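7 Feb 2019

Frost on the inside of the scullery window again this morning, and I stood there in my socks scraping at it with a bus pass and thinking about machines, which is a silly way to start a day but there we are. It was the washing-up that set me off. I had left it from last night (the big roasting tin, the good knives, all of it) and I thought, well, it is 2019, surely something else could be doing this by now.

I had the whole of yesterday to chew on the question, as it happens, because I went over to Poltstead to see Mieczysław Szczepańska at his work. We have been promising each other this visit since June, when he first told me he had left the bakery fittings trade and gone in with a little firm called Marciniak, who are trying to teach robot arms to do kitchen jobs. I must have asked him a hundred daft questions about it in letters. He finally wrote back, very politely, that it might be easier if I came and looked.

So I went, on the slow train, with a flask and a cheese and pickle sandwich that I had eaten before we were properly out of the station. Poltstead is a nicer place than I remembered. There is a proper ironmonger still, and a market square with a fountain that was turned off for the winter, and a café called Gruletti where we had soup afterwards and talked until they started putting the chairs up. Marciniak is at the back of an old seed merchant's, up a flight of 34 steps. I know it is 34 because there is a painted sign at the bottom warning you, and I was glad of the warning.

I don't quite know what I had been expecting. Something taller, I suppose, with a face on it. It is an arm, and rather a handsome one, white and smooth, and the thing I kept coming back to was how ordinary the jobs are. They call the whole project Cokska (I asked what it meant and got three different answers from three different people, all of them quite sure). Most of what Cokska does, as far as I could follow, is pick something up in one spot and put it down in another. Mieczysław kept apologising for this, and I kept telling him that picking things up and putting them down is nine tenths of housekeeping and he should ask any mother.
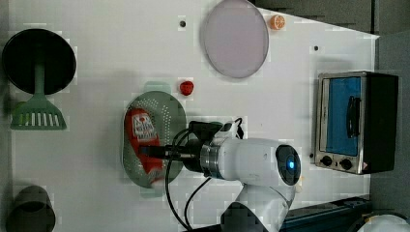

Cokska at its colander, toaster oven on the right. I like the little strawberry.

He let me stay for as long as I liked, and I pulled up a stool and watched as you might watch somebody fishing. It had good goes and bad goes. On the good ones the gripper closed on its packet and carried it away so gently that I found I was holding my breath. On the bad ones it pinched at the air, or nudged the thing along instead of lifting it, and then somebody would sigh and write on a sheet and set it all up again. They had 20 goes written up before lunch, and 6 had gone properly from beginning to end. I thought that was dreadful and said so – I do wish I would think first – but Mieczysław was delighted with it. In the autumn, he said, they would have been pleased with one.

What surprised me was which parts were hard. I had imagined that the cleverness would be in the cooking, in knowing when a thing is done, and perhaps that will come. But a soft packet slumps differently every time you put it down, and the arm has to work out afresh where to take hold of it. A colander has a lip to get caught on. A spatula lies flat and you have to get under it somehow. I have been picking up spatulas for the best part of my life and never given it a thought! I came home and picked mine up off the worktop very slowly, watching my own fingers, and do you know there is quite a business with the thumb.

Over the soup I asked him straight out when I could have one to do my roasting tin. He laughed and tore his bread up very small, which he has always done when he is putting off an answer. Then he said that for one job, in one place, with the same few things on the same table, a machine can be made rather good, and that plenty of factories have known this for years. But my kitchen is a different matter. My kitchen has the cat in it, and a drawer that sticks, and a cupboard where you must hold the lids back with your elbow. He thought he would be retired before anything could be let loose in there. He is a careful man and I believe him, though I was a bit put out.

I did think on the train home that I am not sure I should want it anyway, or not all of it. The floors, yes, and the oven, and it may have the ironing tomorrow with my blessing. But I do my best thinking at the sink, and Mum and I had all our real talks there, her washing and me drying, neither of us having to look at the other. I can't picture saying any of those things across an arm.

Anyway. I did the tin this morning with the water as hot as I could stand it, and it came up beautifully. Must write to Mieczysław and thank him for the soup, which he would not let me pay for, and send him the 700 pages of that Polish sea novel he wants to borrow – it will cost a fortune in stamps. Also ring the man about the scullery window. Also cat biscuits.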